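Naltia says its new planner can sort almost anything. The small print is longer

12 June's release notes run to four pages, and the word "general" turns up early. Naltia, which sells control software for single-arm work cells, has put out version 2 of Kendo, its grasp planner, and says customers will no longer need to write a separate routine for each kind of object they want picked up.

It is a big claim, and one that buyers have heard before. Planners that cope well with boxes and bottles tend to come unstuck on things with long, thin or floppy parts, where the place to hold the object and the place where most of it sits are far apart. Naltia has chosen artificial flowers as its test for exactly this.

The company reports 2,279 picks in its own trials. What it does not report is how many of those went through without a person stepping in, or how often the arm was allowed a second try. A spokesman said fuller results would come "in due course".

Two things in the update do look new. The perception module now passes its doubts on to the planner, so a grasp can be put off when the software is unsure where a stem ends and a leaf begins. And the motion planner treats the held object as part of the arm, stem and all, when it works out a path over whatever else is on the table. Earlier versions looked only at the gripper – a shortcut that is fine for a tin of beans and much less so for a rose.

Whether either change survives outside the lab is another matter. Planning a path around a long stem takes computing time, and the notes give no cycle times. Nor do they say how the system copes with a change in lighting or with objects lying on top of one another in any depth.
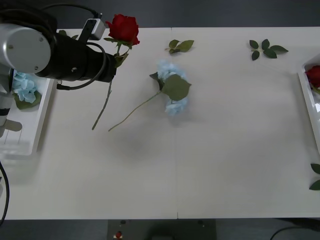

Beatrice Mollel has read the notes and is not persuaded. A pick count with no failure count tells a buyer nothing, she said, and she would want to see the same software run for a full shift on stock it had never met before she believed the word "general". She did welcome the change to the held-object model, adding that it should have been there from the start.

Kendo 2 is available to existing licence holders from this month. Naltia has not given a price for new customers, and the company would not say whether the trial data will be released alongside the fuller results.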